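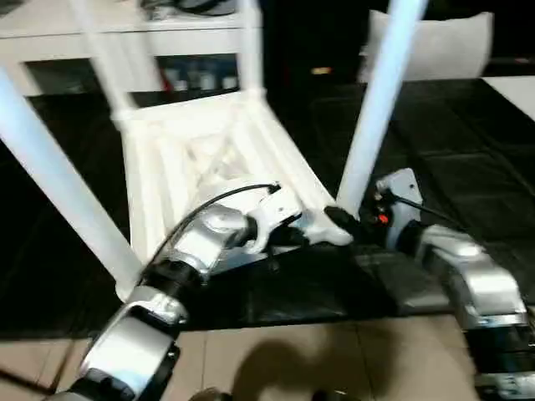
Beston Herpetology Collection — Wet Specimen Room and Tissue Store
Inspection checklist with comments, April
Inspected by: Retno Ngui
Accompanied by: Faizal Gunawan (collection), Sulastri Lau (tissue store)
Scope: island material from the Sembiring and Gurkau surveys, 2,734 lots

Rating: S = satisfactory, A = action needed, N = not inspected

1. Storage and containment

1.1 Jar lids and gaskets — A
Evaporation found in 18 jars on the lower shelves of bay C, all skinks from the Gurkau lowland transects. Fluid is below the specimen in 2 of them. Check concentration before topping up. Replace the gaskets at the same time.

1.2 Shelf lips and restraint bars — S
Bars fitted to all bays. The bar on bay F is stiff and needs both hands.

1.3 Secondary containment trays — S

1.4 Labels legible through glass — A
Ink on the older Sembiring labels has faded. Locality and elevation are still readable with a lamp. Field numbers are not, on several frog lots. Copy from the catalog, keep the original label in the jar.

2. Flammable liquids

2.1 Ethanol held within room limit — S
Stock sheet agrees with the cabinet.

2.2 Cabinet doors self-closing — A
Left door stops short of the latch. Repeat comment from the last inspection.

2.3 Ignition sources — S
Hot plate has been moved to the prep room.

2.4 Formalin waste drum — A
No start date on the drum label. S. Lau to add.

3. Seating and work surfaces

3.1 Chairs: legs, joints, underside — S
Check each chair inverted. Look for cracks at the leg sockets and along the rim.

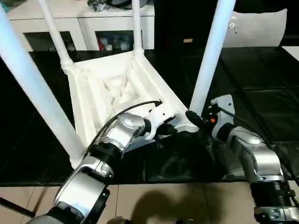
Item 3.1. White chair, inverted, underside of seat and leg joints.

3.2 Bench edges sealed — S

3.3 Step stool, locking hinge — S

4. Tissue store

4.1 Freezer alarm test — S
Alarm sounded at the door panel and at the front desk. Druvstead logger recorded the event.

4.2 Backup power — N
Generator test not scheduled during the visit.

4.3 Cryogloves and face shield — A
One glove split at the thumb. Discard the pair.

4.4 Tube racks, position against database — A
Over 2,000 tubes in the rack map. The rows for the highland gecko samples are shifted by one position from the second box onward — sequencing requests for this series are on hold until the map is corrected.

5. Exits and emergency equipment

5.1 Eyewash flow — S
5.2 Extinguisher access — S
5.3 Spill kit contents — A
Absorbent pads low. Vermiculite full.

Actions
1.1, 1.4: F. Gunawan
2.2: Sugeng Liem, facilities
2.4, 4.3, 4.4: S. Lau
5.3: Anjani Latuheru
4.2: carry forward to the next inspection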